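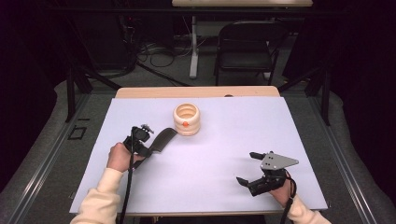
Start-of-take rules. Everybody has them, hardly anyone writes them down, and then you get what we got at Mandale: 637 takes, 374 usable. The rest mostly bad starts. Fingers already shut on the pot, or a leftover from the last task still lying on the sheet.

So my pitch, quick, before Thursday's call. One object means one object. Clear the white surface first, every time. Both grippers in view and open before the take counts. Cables down the sleeve side, never accross the fingers. Hold still 2 seconds. Go.

Nadiia Kobzar thinks this belongs in a proper standard, numbered clauses and all. Maybe. I'd settle for one page taped up where the operators can read it. The Tkachuk draft runs 30 pages and I have yet to meet an operator who got past the definitions.

And reject on the spot. Not a week later, when the pot's been moved and the person has gone home. Dendov does it this way, teh others should too. Comments open till December.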